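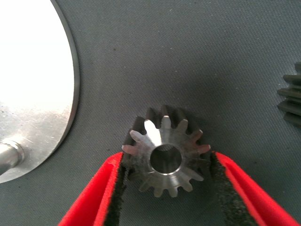 Steel bevel gear on a dark grey mat.

# Karnstead Small-Cap Earnings Reaction Set

11/7/20
By Geeta Rajput, Market Data Office

## Summary

The Karnstead set records how the share prices of 125 smaller listed manufacturers moved after each company published its quarterly results. It holds 1682 rows. Each row covers one announcement by one company and gives the last closing price before the results, the first opening price after them, and the closing price on each of the 7 trading days that followed.

The set is intended for teaching and for the study of short-term price movement. It is not investment advice and must not be presented as such.

## Contents

- `announcements.csv`: one row per announcement, with company code, reporting quarter and time of release
- `prices.csv`: opening and closing prices, unadjusted
- `adjustments.csv`: share splits, consolidations and special dividends
- `sectors.csv`: sector labels assigned by the Market Data Office

Prices are given in the currency of the main listing. No conversion has been applied. Times are local to the exchange, and results released after the close are matched to the next trading day.

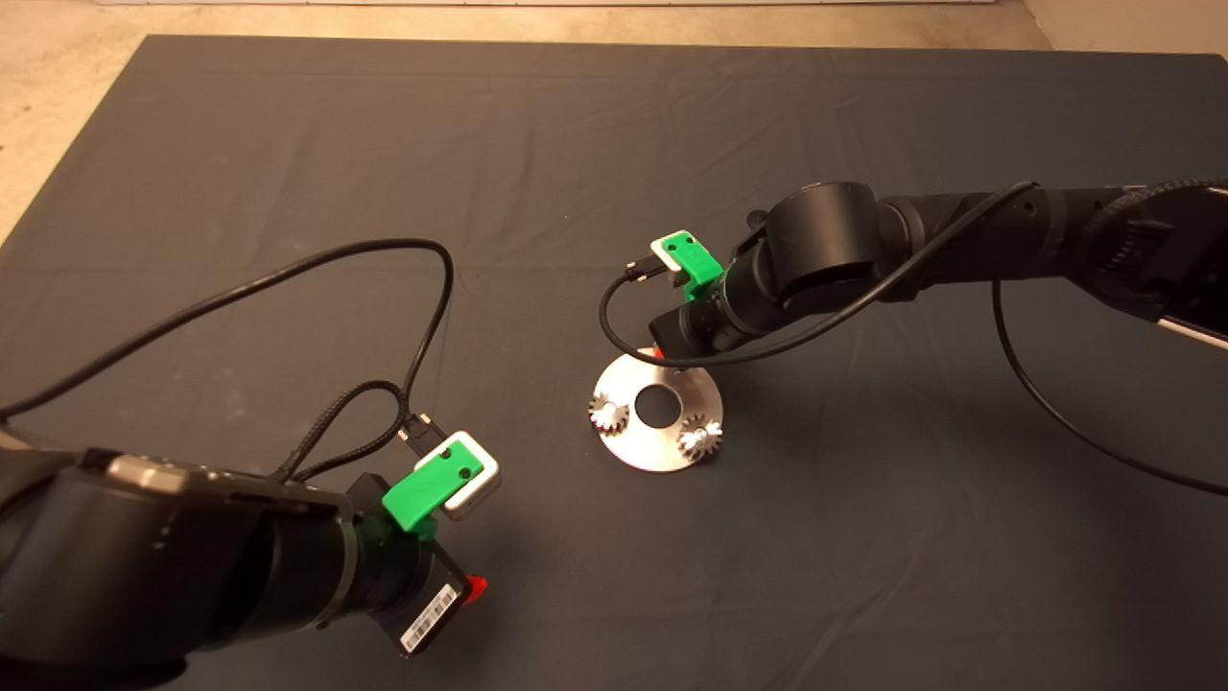

Two black robot arms over the fabric mat, the left one with a bright green bracket.

## Sources and preparation

Announcement times were taken from company notices and checked by hand against the Plukura calendar. Where the two differed, the company notice was preferred and the row carries the value `1` in the `time_conflict` column. Closing prices were supplied by Stelo under a licence that permits redistribution for non-commercial use.

Sector labels were assigned by Fanni Szénási and reviewed separately by Réjean McIntyre. They disagreed on 70 rows, mostly companies which both make and distribute parts. These rows keep both labels, separated by a semicolon.

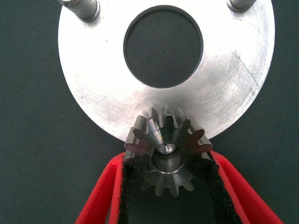 ## Known limitations

1. Companies that were delisted before the January revision are absent. Average returns calculated from the set will therefore tend to be too high.
2. Trading in several of the shares is thin. An opening price may reflect a single small order.
3. Analyst forecasts are not included, so the set cannot by itself show whether a result was better or worse than the market expected.
4. Trading halts are recorded only where the exchange published a notice. Users who need a complete record should consult the exchange concerned.

## Recommended use

Users should apply `adjustments.csv` before calculating any return that crosses a split date. The script `adjust.py` does this and writes the result to a new file, leaving the original prices unchanged.

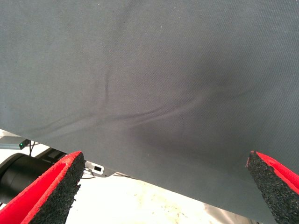
The script expects all four files to be in the same folder and will stop if a company code is missing from any of them. Returns are written as decimal fractions. Blank cells indicate that no trade took place and should not be read as zero.

## Licence and citation

The set may be copied and altered for non-commercial purposes provided that the source is named. Please cite it as "Karnstead Small-Cap Earnings Reaction Set, Market Data Office". Corrections should be sent to the Office with the company code and the reporting quarter.

## Comments

**Sylvie Boychuk**
Is there a version with prices already adjusted? Our students work in spreadsheets and cannot run the script.

**Geeta Rajput**
Not at present. I can send you the output file on request under the same licence.

**Brayden Cormier**
The semicolon in the sector column breaks our import into Waaka. Setting the separator to comma by hand fixed it.

**Sylvie Boychuk**
Thank you, the output file would suit us well. I have written to the Office.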